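The Shelf Is a Rumor

Octavian Anghel owns 175 picture books, a figure he gives without pride. They came from library sales, a closing nursery school and one cousin who moved to Mornov and refused to pay for the extra boxes. For years they lived in stacks on his stairs.

"You learn which steps are load-bearing," he says. "My ankles learned first."

In January he gave up on bookshelves. Picture books are too thin to stand and too tall to fit, he explains, and a full row of them slides over like tired commuters. He now files them upright in plastic magazine organizers, the sort meant for offices, and he has opinions about those too.

"Romell makes a lovely one that holds nothing. The Prarell fell over if I looked at it. I wanted two dividers - one and the books lean, three and you can't get your fingers in."
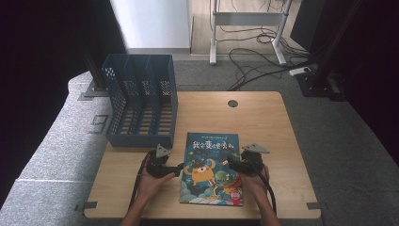

A three-compartment organizer and a picture book with a Chinese title.

The system itself is loose. Alphabetical order lasted a week, which he calls a personal best. Sorting by language went better, until he had to admit that he can't read a fair number of the languages. These days the books go by mood: bedtime, rainy day, and a third group he labels "monsters, friendly."

Does he ever put one in the wrong slot?

"Constantly. My niece is 7 and she refiles them when she visits. I've stopped arguing. She has a case for every single one and some of the cases are long."

He is firm on one thing, spines down and open edge up, and he knows librarians will write in. "Let them. I'll file the letters."

The stairs are clear now, apart from the organizers waiting to be carried up.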